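Robot Demonstrators Wanted — Stimum, Reltilness Building

Have you ever taught a younger cousin to tie a shoelace, standing behind them with your hands over theirs? Then you already have a fair idea of what we do all day. We are looking for 19 patient, friendly people to join us from August and show our robots how everyday jobs get done, either by guiding the arm and hand directly or by steering them from a control station across the room.

You don't need a degree or any background in robotics. Our last group included a retired baker and two piano students, and between them they recorded 2,536 demonstrations, plenty of which we still go back to. We care much more that you can do the same small thing over and over without getting cross — and that you'll tell us when something feels wrong in the grip.

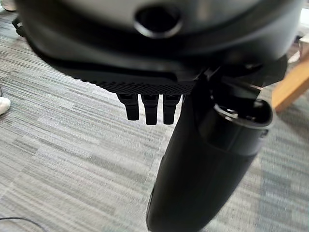

Shifts run four hours, with a good long break in the middle, and pay is $19 an hour, training included. Your first week is spent alongside Soledad Lozano, who will teach you to open and close the fingers smoothly, bring the wrist in at a sensible angle, and start over cheerfully when a take goes badly. Please wear flat shoes, as you'll be on your feet for part of each shift.

To apply, write a few lines about yourself to Eustaquio Palacios, Stimum, 141 Villaseñor Street, Cletadham, and let us know whether mornings or afternoons suit you better. We'd love to hear from you!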